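Warum mich ausgerechnet eine Spüle überzeugt hat

Am Dienstag war Tag der offenen Tür bei Makero, und ich bin mit der festen Erwartung hingefahren, mich zu langweilen. Roboter, die winken, Roboter, die Kaffee einschenken, dazu Häppchen. Hildegard Engelhardt hatte mich eingeladen, sie leitet dort die Gruppe für Haushaltssimulation, und nach 10 Minuten stand ich vor einem Bildschirm und wollte nicht mehr weg. Gezeigt wurde eine gerechnete Küche, kein einziges echtes Stück Geschirr, und das Thema des Vormittags war: Abwasch!
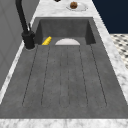

Die simulierte Spüle mit Abtropffläche, im Becken eine weiße Schüssel und etwas Gelbes, das nach Maiskolben aussieht.

Ich finde, wir reden über Haushaltsroboter viel zu oft vom falschen Ende her. Gefragt wird, wann das Ding endlich kommt und was es kostet (im Publikum fiel natürlich gleich die Zahl 1.625 Euro, als Schmerzgrenze). Viel spannender ist doch, woran so eine Maschine überhaupt üben soll. Eine Schüssel im tiefen Becken ist eine Gemeinheit: Man sieht vom flachen Teil aus nur ihre obere Wölbung, der Rand der Spüle ist im Weg, und der schwarze Hahn will auch noch umfahren werden. In einer echten Küche kostet jeder Fehlgriff Scherben. In der simulierten stellt man zurück und fängt von vorn an, so oft man mag.

Engelhardt zeigte das Programm, intern heißt es Kisero, etwa 35 Leuten, und sie machte es herrlich unaufgeregt. Zwischenfragen waren erlaubt, auch dumme. Meine war, warum man nicht einfach eine aufgeräumte Spüle nimmt. Weil bei ihr zu Hause auch keine aufgeräumt sei, sagte sie. Der ganze Raum lachte, und ich habe in dem Moment verstanden, was mir an der Sache gefällt: Da wird die Unordnung ernst genommen.

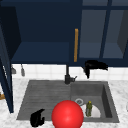
Natürlich gibt es Einwände, und ein Herr von Kröger hat sie vorgetragen, ziemlich hartnäckig sogar. Gerechnetes Wasser ist kein Wasser, Fett klebt, nasses Porzellan rutscht. Stimmt alles! Nur lernt auch kein Mensch das Autofahren zuerst auf der Autobahn, und ich würde mir wünschen, dass mehr Firmen ihre Übungsplätze so offen herzeigen, mitsamt den Stellen, an denen es noch hakt. Im März soll es den nächsten Termin geben, dann mit der Frage, wie viel aus der Simulation in einer wirklichen Küche ankommt. Ich habe mich schon angemeldet.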